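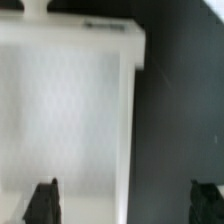

Tornuvton Allotment Association – Minutes of the Water and Storage Meeting

Print this page | E-mail this page

September 23, 2020, site hut, 6.30 pm

Present: Gunnel Åberg (chair), Ebbe Forsberg, Mitsuko Kobori, Khôi Văn (minutes)
Apologies: Mutua Lukumay

1. Previous minutes
Agreed with one correction. Plot 142 is let, and should not have been listed as vacant.

2. Water use
The meter at the Halilović Lane gate shows 1326 litres drawn since the last reading. EF considers this high for the period and suspects the stopcock by the lower path. The supply will be shut off overnight and the meter read again in the morning.
Action: EF

3. Storage boxes
Plastic boxes with lids remain permitted on plots. Boxes must stand on slabs and may not block the shared paths. MK asked whether fertiliser could be kept in them. Agreed, provided the contents are marked on the outside.

4. Water butts
Quote received from Kisent for five butts with stands, delivery included. A second quote is awaited from Clakano. Decision held over to December.
Action: MK

5. Hedge
Nearly 200 metres to be cut before the frost. ML has offered the use of his trimmer – fuel to be paid from site funds.

6. Any other business
Gate code to change on Friday. New code by letter only.

Meeting closed 7.40 pm.

Print | E-mail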